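Stiseck two-arm kit – worth the money?

Forum: Home and Workshop Automation

gumleaf_tinker
Has anyone here bought the Stiseck kit with the two arms and the gloved hands? Dratetti have it listed at $2,000 without the computer. I want something to practise tidying jobs with, shoes and small stuff into a tub. I've only built one arm before, a Hurka, and sold it in May.

boxofbolts
Had mine 6 weeks. Build quality is fine. The manual is poor and skips the cable routing completely. Allow a full weekend for assembly, more if you haven't calibrated two arms together before.
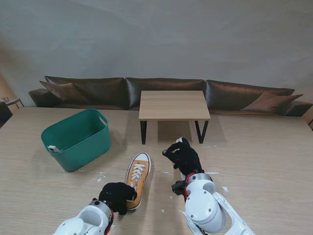

Left hand on the sneaker, green basket to the left.

The gloves are the bit I'd think about. They do bunch up at the fingertips when the hand presses on something. I don't mind it on canvas. On small parts I'd want a tighter fit.

nth_washer
I'd say the opposite about the gloves. Bare fingers slid off everything I tried. Replacements are $7 a pair, so I just treat them as a consumable.

boxofbolts
Fair enough, but you're doing boxes. Try shoelaces.

gumleaf_tinker
What's the reach like? My bench is 90 cm deep.

nth_washer
You won't get to the back of that without moving the bases forward. Mahama sell longer brackets – I haven't tried them.

pelican_dave2
For that money I'd get one decent arm and spend the rest on a good gripper. Two arms doubles the calibration and half the jobs people show only use one hand anyway.

boxofbolts
Depends what you're after. I want to do folding later on, and I can't see that working with one.

gumleaf_tinker
Thanks all. I'll ask Dratetti about postage and whether spare gloves come in the box.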